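Speaker notes: Lining a Roman shade without losing the pattern
Trestgate makers' evening, July, slot starts 6 pm

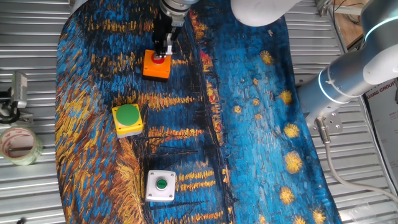
Slide 1. Night river print, deep blues with yellow and orange dashes.

Say hello, thank Natália Gouveia for the cutting table. Phones off, scissors out!

Start with the window, because everyone wants to start with the fabric (me too). Measure the recess at the top, middle and bottom. Use the smallest number. Write it on your hand if you have to.

Slide 2. Linings. Pass the swatches along the rows, left side first. Cotton sateen for most rooms, blackout for bedrooms. Hold the blackout up to the lamp and wait for the gasps, I love this part!

Slide 3. Big patterns. Find the bit you'd be sad to lose and keep it off the fold lines. Chalk the folds before you cut. Tell the Trerdale story here: 28 shades, one bold print, and Matilde Torres matched every single one across the bay windows. Gorgeous job.

Slide 4. Rods and rings. Adelino demos the stitch, 2 minutes, then I take over for cord safety. Do not skip cord safety even if we're running late.

Questions. Sérgio has the roving mic. Sign-up sheet for the Ustance workshop is by the door.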